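Leltside Neighbors Board > Local Business > Downtown vendor permits

Topic: Rotton small business breakfast, anybody go?

mamani_h
I went. It ran long. Councilwoman Urrego talked up the new storefront grant, Percy Usuga from the chamber thanked everyone twice, and I ate a muffin that could have held a door open. The grant is $594 per shop, first come, first served. You need a city license and proof you've been open since November.

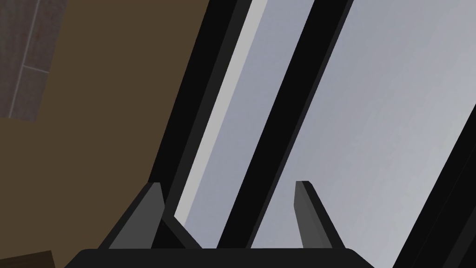 Re: Rotton small business breakfast, anybody go?

yara_n
$594 is a strange number. Did they find it in a coat?

mamani_h
Leftover festival money divided by 100 shops, is how Percy explained it. He had a slide.

godoymax
I'll be the grump. A hundred shops get enough for half a sign, and the parking on Cabrera stays exactly as bad. Put the whole pot into the lot behind the bank and we'd all sell more.
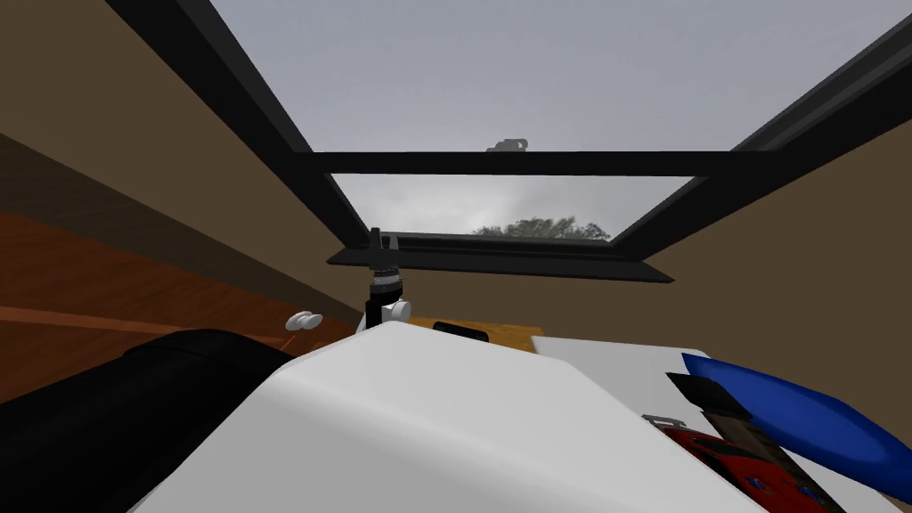 And before anybody tells me to come to a meeting, I've been to five. I have the lanyards.

yara_n
Disagree, Max. I sell candles. Half a sign is half a sign more than I have now, and my customers walk.

godoymax
Your customers walk because they can't park.

flultar_fan
Does anyone know if home businesses count? The form asks for a "street-facing entrance" and mine faces a hedge.

mamani_h
I asked that. Rocío Urrego said to apply anyway and write a note in box 303. The form goes up to box 303, by the way. Bring a snack.
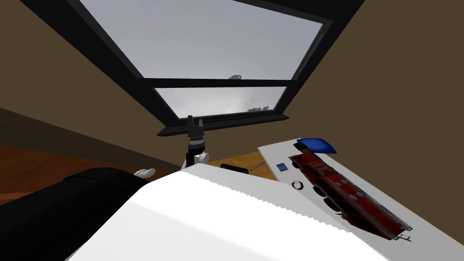 Deadline is 11th May at noon, paper copies only, at the front counter. They don't take staples.

godoymax
Where do I park to drop it off?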